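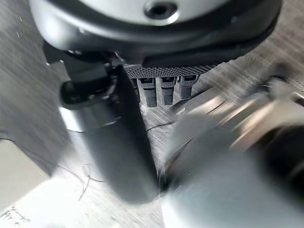

Figure 1. Gripper over the work table, two fingers, the right one in motion.

Unit 11: Automation and the packing bench
Notes for class, Apr 28, 2026

Reading: the Litberg case, first half only. The pay tables come next time.

Litberg runs a packing site at Bistthorpe. Until February every bench was worked by hand. Now 20 of the benches have an arm, and the packers who used to fill boxes there load trays, clear stops and check what comes out.

What changed in the job

Pace. A hand packer could speed up before lunch and ease off after. The arm keeps one rate, set at 500 items a shift, and the person feeding it has to keep up - or stop it and log why.

Skill. Packers learned to read fault codes and change finger pads. They do less of the folding and wrapping that took new hires months to get right. Several said they missed it.

Body. Fewer wrist complaints, more sore backs and feet. Standing and watching is still work, and the site had no stools at first.

Talk. Benches used to face each other. With the guards in place they face the aisle.

Training was 90 minutes per person. Compare Holtalberg (Unit 9), where operators got nearly two weeks and had a say in where the arms went.

Terms to know: task shift, machine pacing, deskilling, tending.

For discussion
Who should be able to change the rate, and who at Bistthorpe can?
Is tending a higher or lower grade than packing? Use the Afridi grading sheet from Unit 10.
Bring one page of notes.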